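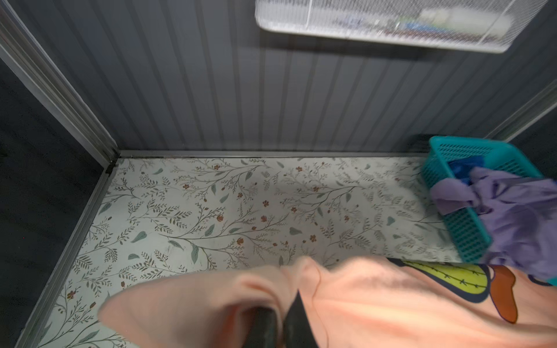
## 4. Folding a T-shirt

1. Lay the shirt on the patterned cover and find the hem. If there is a printed design, keep track of which side it is on.
2. Pinch the fabric at two points and shake it out.
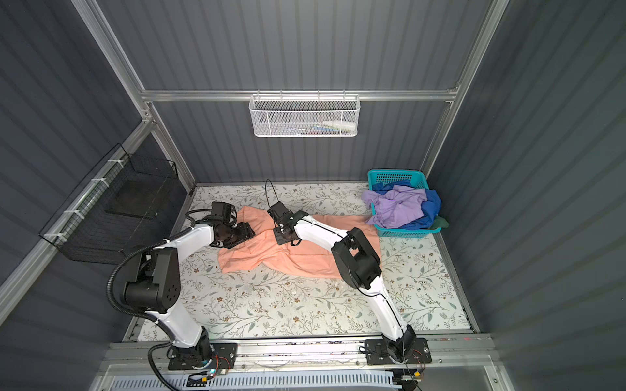 3. Smooth the shirt from the center outward. Large creases come out first – leave the small ones for step 4.
4. Follow a seam with your fingers until it lies straight.
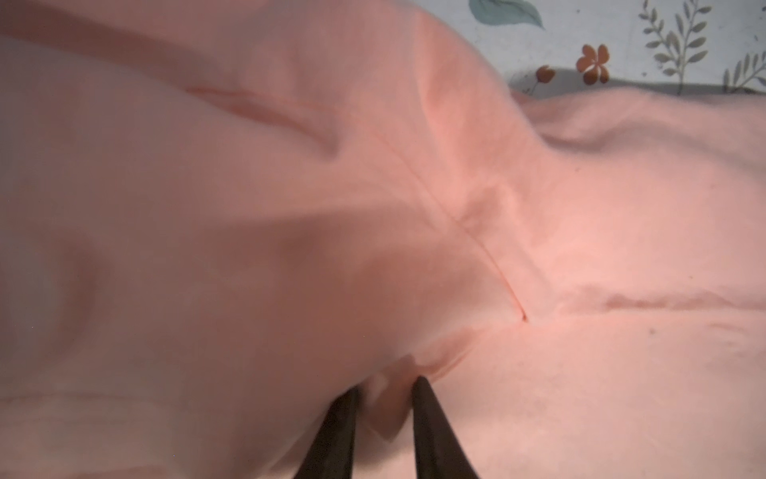

5. Fold in the sides, then bring the hem up to the collar.

**Caution:** Do not iron over a printed design.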